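Unintended Finger Contact During Bin Picking: Fault Investigation and Corrective Measures

Final Project Report
Urnonow Robotics Laboratory, Undergraduate Capstone Program

Summary

This report concerns a fault in the bin-picking cell used for the Bremard project. During the second phase of testing, the gripper repeatedly struck the bin or a neighboring object while closing on its target. The most serious event, in March, bent one finger linkage and stopped work for several days. The project team was asked by the laboratory to set aside the planned grasp comparison and to determine the cause of the contacts. The report describes the cell, the record of faults, the tests carried out, and the changes now in place.

1. Background

The Bremard project was set up to compare two methods of choosing a grasp on household objects and toys in a shared bin. The first method uses only the height of each object above the bin floor. The second, named Hiltine by the group that wrote it, also estimates which way the object will turn when it is lifted. Both methods send a target pose to the same motion program, and both were run on the same arm with the same two-finger gripper.

The comparison required a large number of attempts. By the time testing was halted, the cell had logged 2577 attempts across both methods. Of these, 286 had ended in a protective stop. The original plan had assumed that stops would be rare and could be left out of the results. A stop rate of about 11 percent made that assumption unsafe, and the supervisor's office agreed that the stops should be studied first.

2. The Fault

The protective stop is triggered when the force measured at the wrist goes above a set limit. It is intended to guard the arm, the gripper, and any person who may be near the table. In normal use the operator clears the stop from the pendant, raises the arm, and restarts the program.

During the March event the stop did not act in time. The arm was descending toward an object near the back wall of the bin. One finger met the rim and the arm continued downward for a short distance before halting. The bin shifted on the table, one of its clamps came free, and the finger linkage was bent. No person was within reach of the arm. The operator used the emergency stop, and power was kept off until the gripper had been removed.

An incident form was filed the same afternoon. The form noted that the operator had cleared three stops in the preceding hour without entering a reason for any of them. The team considers this an important part of the fault. The logging screen allowed the reason field to be left blank, and the operators, including the authors of this report, had fallen into the habit of leaving it so.

3. Investigation

3.1 Review of the log

All 286 stops were sorted by the position of the target in the bin and by the stage of motion at which the stop took place. Most occurred during the last part of the descent, before the fingers had begun to close. Targets close to a wall were heavily represented. The two grasp methods did not differ enough to explain the pattern, and attention therefore turned to the parts of the cell that both methods shared.

3.2 Bin position

The motion program holds a model of the bin walls and refuses any pose that would place a finger inside them. The model was measured when the cell was built. A fresh measurement showed that the front bin had moved by 5 mm at one corner since that time. The gap allowed between finger and wall in the program was smaller than this. Poses judged safe by the software could therefore bring a finger down on the rim.

The movement is believed to have built up slowly. The clamps had been tightened by hand with no agreed setting, and each light contact may have pushed the bin a little farther. This could not be confirmed from the log.

3.3 Stop delay

The delay between contact and stop was tested with a foam block fixed to the table. The force reading was found to pass through a smoothing filter that had been added early in the project to prevent false stops from cable drag at the wrist. With the filter on, the stop command was sent up to 500 milliseconds after first contact. With the filter off, the stop was prompt, but false stops returned whenever the wrist was turned quickly.

3.4 Neighboring objects

A smaller group of stops did not involve the walls. In these cases a finger came down on an object beside the target. The program checks the space between the fingers but does not check the space that each finger passes through on the way down. Long objects leaning toward a wall were the most frequent targets in this group.

4. Corrective Measures

The following changes were made and approved by the laboratory before power was restored.

The bin is measured at the start of each session with the Didenko touch probe, and the program will not run until the new values have been saved. Clamps are tightened to a marked position and checked at every break.

The smoothing filter was replaced with a shorter one. The wrist cables were tied again with more slack to reduce drag. Descent speed was lowered for the last part of the motion.

The program now checks the full path of both fingers against the bin model and against the other objects found by the overhead view. Where no clear path exists, the target is skipped and the next one is chosen.

The reason field on the logging screen is now required. After two stops on the same target, the program locks and a second team member must be present to release it.

5. Results and Limits

After the changes, a short series was run with both methods. No contact with the rim was recorded. Stops caused by neighboring objects still occurred, mainly where the overhead view failed to separate two dark objects lying close together. The new path check also causes more targets to be skipped, and some sessions ended with objects that neither method would attempt. The effect of this on the comparison has not been measured.

The team recommends that the attempts made before the halt should not be used to compare the two methods. They should be kept as a record of the fault. The team further recommends that the stop delay be tested again whenever the gripper, the cables, or the filter is changed, and that the result be entered in the cell logbook with the date and the software version.

The bent linkage has been retained in the laboratory store. Drawings of the clamp markings and the full stop table are held with the project files.

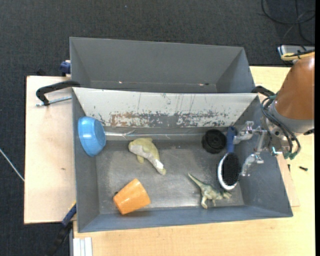 Figure 1. Gripper at the hairbrush, with one finger just above the handle and the other beside the head.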